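Hodow to compare two grippers on office binders

NUVVILLE, Sunday, September 16, 2018. Hodow has begun a side-by-side trial of two robot grippers at its Nuvville workshop, using ordinary lever-arch binders as the test object. The trial compares the Kereama, a two-finger gripper with wide fingers, and the Tenow, a lighter model with narrow tips.

Each gripper will make 400 attempts at opening and closing a binder mechanism. Both run on the same arm, with the same controller and a small camera at the wrist. Binders are changed after every 30 attempts so that worn springs do not affect the score.

A short pilot in July used the Kereama only. It completed 343 attempts, and 19 of those were thrown out after a cable fault.

"Records offices keep asking us about binders," said Jarrah Baxter, who leads the trial. "The lever is thin metal and the cover is not, so grip force has to be set with both in mind." 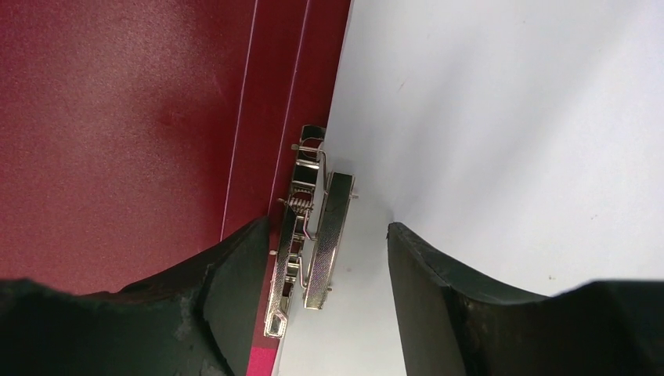

Tamsin Goodwin said she would like to see the force readings published along with the success rates, as a gripper that opens every binder but bends the lever is of little use in an archive.

Hodow will release results for both grippers, including force logs, when the last run is finished. Requests for the test procedure can be sent to the Nuvville workshop.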